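# 【部活】把持課題で柔らかい物が全滅する件

**zudet_bucho**

Zudetbridge工科のロボット部、部長やってる者です。冬の学内大会まで時間がないので知恵を貸してください。

課題は「指定された物をつかんで、持ち上げて、7秒保持」。文字にすると幼稚園児でもできそうなんですが、うちのアームは現在幼稚園児に負けています。

硬い物はまあいけます。問題は柔らかい物で、ぬいぐるみ系になると握りが浅くて抜けるか、握りすぎて変な形になるかの二択。モーターの電流値を見て止めてるんですが、布だと立ち上がりがだらだらしていて閾値が決まりません。今の値は219。根拠は先輩の勘です。その先輩は卒業しました。

---

**neji_nameta**

219ってなんの単位?

---

**zudet_bucho**

>>neji_nameta
コードにコメントがないのでわかりません。変数名は `iikanji` です。

---

**neji_nameta**

解散。

---

**Markos Triantafyllou**

去年同じ課題をやったチームの者です。本名で登録してしまって変え方がわからないまま2年目です。

電流で止めるのをやめて、指の開き幅で止めたほうがいいと思います。対象物ごとに幅を測って表にしておく。地味ですが、うちはそれで保持まで行けました。

---

**gohan_ato**

対象物ごとに表を作るのはもうロボットじゃなくて自動販売機では。

---

**Markos Triantafyllou**

自動販売機は立派なロボットですよ。少なくともうちの1年生より商品を落としません。

---

**gohan_ato**

>>Markos Triantafyllou
それは否定しないけど、当日に知らない物が出てきたら終わりだよね。規定に「当日発表の対象物を含む」ってあったはず。

学習でやりなよ。遠隔操作で1000回つかんで記録取って、それで学習させる。手首カメラが付いてるなら材料は揃ってる。

---

**zudet_bucho**

1000回……。部員は実質3人です。名簿上は多いんですが、名簿に載っている人を部室で見たことがありません。

---

**gohan_ato**

うちは2000回やったよ。最後のほうは操作役が夢でも物をつかんでた。

---

**neji_nameta**

で、その2000回の結果は?

---

**gohan_ato**

予選落ち。

---

**neji_nameta**

解散(2回目)。

---

**gohan_ato**

いや待って、把持自体は悪くなかったんだって。落ちたのは本番前に誰かが電源タップを蹴ったからで、データの罪じゃない。

---

**Liam Ní Chonaill**

横から失礼します。留学生で、部ではハード担当です。日本語が変だったらすみません。

私は表も学習も、その前の話が大事だと思います。どこをつかむか、です。ぬいぐるみは中綿の多いところと少ないところで硬さが全然違います。ふわふわの真ん中をつかむと、指が閉じても綿が逃げます。細くて綿が詰まっているところなら、電流の立ち上がりも少しはっきりします。

あと指先は何を使っていますか。

---

**zudet_bucho**

>>Liam Ní Chonaill
日本語、部員の誰よりちゃんとしてます。

指先はIkettiの標準品のままです。Petkovの柔らかいパッドも検討したんですが、会計に見積もりを出したら既読だけつきました。

---

**neji_nameta**

パッドなんか100均の滑り止めシートを両面テープで貼れば十分。

---

**Liam Ní Chonaill**

滑り止めシートは、布が相手だと離すときにくっついてきて困ることがあります。保持だけの課題なら問題ないかもしれません。

---

**Markos Triantafyllou**

貼るなら規定の寸法制限に注意してください。うちは両面テープの厚みで車検に引っかかりました。審査員が本当にノギスを出してきます。

---

**zudet_bucho**

じゃあパッドはいったん保留で、つかむ場所を変えてみます。対象は部のバナナ(ぬいぐるみ、皮むきかけ)です。今まで真ん中の、皮がめくれてモコモコしてるあたりを狙ってました。言われてみれば一番だめな場所ですね。

---

**zudet_bucho**

夜9時の部室からです。根元狙いでやってみました。手首カメラの画を貼ります。

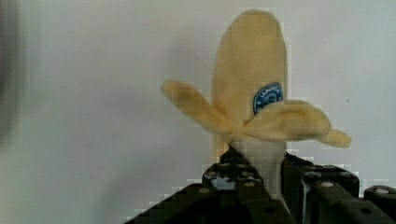
*バナナ、根元の白い部分を把持中。閾値は `iikanji` のまま*

---

**neji_nameta**

思ったより堂々と立ってるな。

---

**Liam Ní Chonaill**

根元の位置はいいと思います。左右の指で挟めています。あとは持ち上げたときに上が重くて傾かないか、そこを見てください。

---

**gohan_ato**

背景が白い壁だけなのは学習派として一言いいたい。本番の会場はたぶんもっとごちゃごちゃしてるよ。この条件だけで記録を取ると、会場で急に何も見えないロボットになる。

---

**Markos Triantafyllou**

学習させるかどうかはまだ決まっていないのでは。

---

**gohan_ato**

決まってなくても言う。

---

**zudet_bucho**

7秒保持、1回目は成功、2回目は4秒で抜けました。3回目は成功。真ん中をつかんでた頃は0勝だったので大躍進です。

方針としては、Liamさんの言う根元狙いを基本にして、Markosさんの幅の表を手持ちの対象物の分だけ作ります。学習は、名簿の人たちが実在すると確認できたら検討します。

---

**gohan_ato**

当日発表のやつどうすんの。

---

**zudet_bucho**

祈ります。

---

**neji_nameta**

去年の当日発表は濡れたスポンジだったぞ。Stamico杯のほうだけど運営は同じ。

---

**zudet_bucho**

スポンジ買ってきます。あと誰か219の単位に心当たりがあったら教えてください。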